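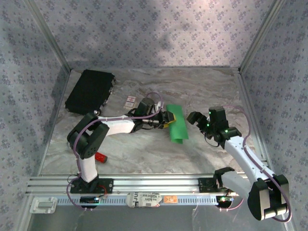
Overview camera, both arms on the shared rail, green piece at the left gripper.

Zimon two-arm handling set: notes on the data

Version 2. Read the section on known problems before you train anything on this.

What it is

1,242 recorded runs of two small arms picking up, passing and putting down one flat, bendable green item, with other objects left on the floor of the cell. We recorded it to compare lattice fingers against the plain fingers that came with the arms. The Sustadby supplier page says the lattice type "adapts to any object." We had doubts about that word "any" and still do.

The arms sit on one aluminum rail along the front of the cell. Three walls, floral wallpaper, marbled floor. Each run has three streams: one overview camera and one camera at each wrist. Joint positions and gripper commands are logged next to the video.

What it is not

It is not a benchmark. One cell, one rail, one lighting setup. If your policy does well here, you know that it does well here.

Wrist cameras

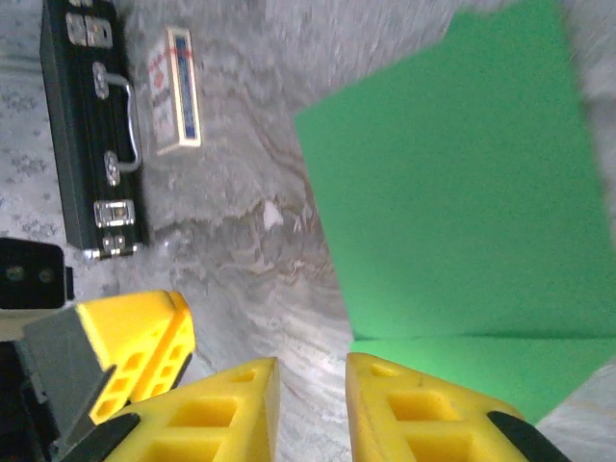 Wrist views are the part of this set we trust most, and also the part most likely to fool you. From the overview camera it is often hard to say whether a finger is touching the green piece or hovering next to it. Up close you get both yellow fingertips, the gap between them and the fold near the lower part of the sheet, so a human labeler can make a decent call. The catch is texture. The floor that looks like smooth marble from the overview reads as a shaggy rug from the wrist, and a model that has seen only one of the two views will not match them up. The second arm can also poke into the corner of the view, camera module and all, and a detector trained on our early runs took its yellow finger for one of its own. Mask it or label it. We did neither in version 1.

Grippers compared

Lattice fingers (yellow, black pads): 59 failed grasps in the comparison runs.
Plain fingers: 166 failed grasps in the same number of runs.

That looks like a clear win, and it may be one. But the plain fingers went first, while the operators were still learning the controller, and we never went back and swapped the order. A careful reader should treat the gap as an upper limit. Julgate ran a similar test on stiff card and has not shared numbers.

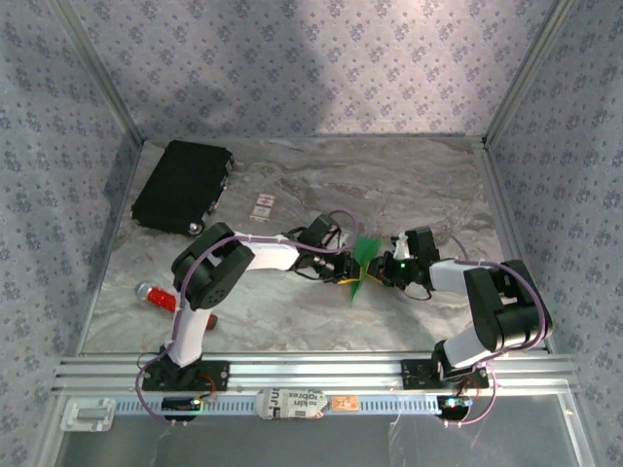 Overview camera, green piece upright between the two grippers.

Known problems

Handoffs are over-counted. The script marks a handoff when both grippers are near the item, whether or not either one lets go. Check the gripper logs before using the flag.

The green piece changes its apparent shape a lot with the angle. It can look like a hanging rectangle in one view and a leaf or a fan in another. Labels say "green_item" for this reason – please don't rename it to something more specific.

Shadows on the back wall move between runs. We did not control for this.

The Suwannarat controller drops packets when both arms move fast. Dropped samples are filled with the last good value, so a flat line in the joint log can mean a still arm or a lost one. There is a column for it, "held", added in June. Runs from before then have it blank, and blank does not mean zero.

Use

Research and teaching are fine. If you publish a success rate, say which camera streams you used and whether you dropped the runs with a blank "held" column. Bug reports are welcome, with the run number and the time into the run.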